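Folding strappy tops so the straps stay put
Posted by njanjua, May
47 replies | 6 shares

njanjua
Camisoles come out of my drawer with the straps knotted through each other. Drawer is 4 inches deep inside, so hanging depth isn't an option. Current method is thirds lengthwise, then roll. Straps work loose by the second day.

h_toledo
Rolling is the fault. Lay it flat, straps at full extension, smooth the body, then fold the straps down onto the chest before any side fold. Sides in over the straps, hem up last.

njanjua
Tried that order. Adjustable straps leave a ridge from the slider.

Thiện N.
Disagree with h_toledo. Side panel first, straps second. If the straps go down first they shift when you bring the side across, particularly on anything slippery. Work on a blanket, as a bare tabletop gives no grip.

h_toledo
Never had them shift on cotton. Satin, maybe.

izapata
Hangers with notches. No folding required.

njanjua
No closet rod in this room, as stated in my other thread.

Thiện N.
Side fold on a white one, straps still up. Green one is next to it.

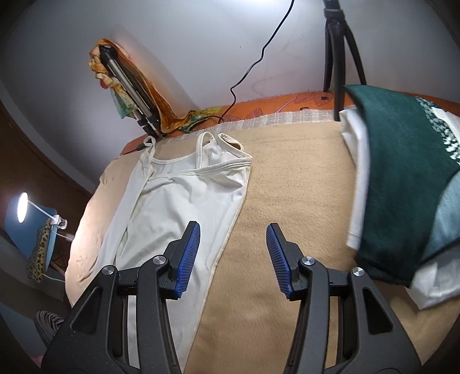 Left side folded in, straps not yet tucked.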